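Section 7. Marble top and fruit dish: setting up
Revised 2019-04-19

Applies to the Lelletti red top, footed dish, mixed fruit.

7.1 Clear everything off. Whole top, corners too.
7.2 Dry cloth first, then damp, then dry again. Wipe along the slab, no circles.
7.3 Get down low and look across it for smudges. Dull streaks need a second go.
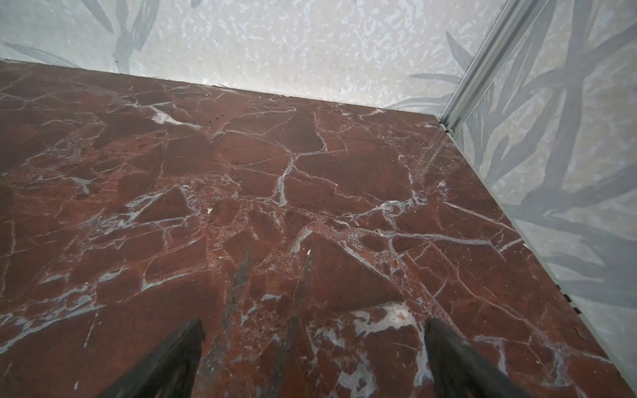
Mireille Kanaan asks whether vinegar is all right for marks. No vinegar, no lemon, it eats the polish. Dabbas soap only, one capful, rinse.

CAUTION: small pits in the stone are natural. Do not fill or scrape them.

7.4 Dish goes left of centre, towards the back. Foot flat on the stone. Lift it, dont drag.
7.5 Fruit out on the top before loading. Apples, avocados, grapes. Turn each one over, check for soft spots.
7.6 Avocados first, they sit lowest.
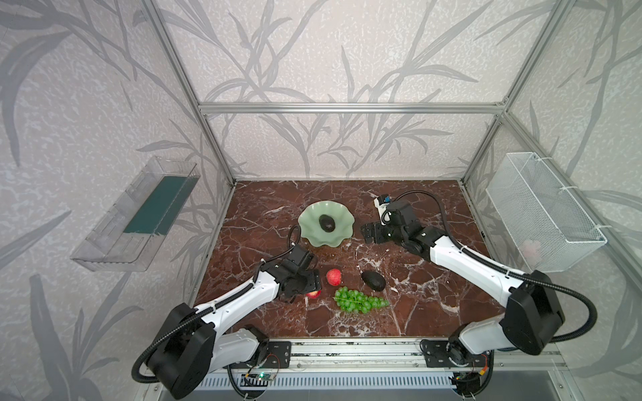

Why not grapes at the bottom, Issa Masri wrote in, they fill the gaps so nicely. They also get squashed. Grapes last, always.

7.7 Apples next, tucked in beside the avocados. Nothing resting on the wavy rim, it chips.

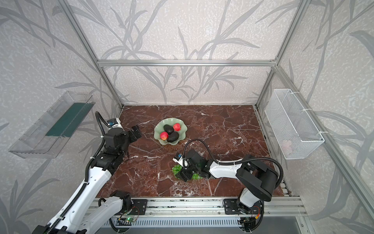
7.8 Grapes go over the top in one bunch, stem down. If the bunch is too big snip it, dont pull.
7.9 Brush up crumbs and bits of stalk. Soft brush, grit will scratch teh surface.

NOTE: avocados ripen quicker next to apples. Check daily.

Spare dish: order no. 287, see parts list.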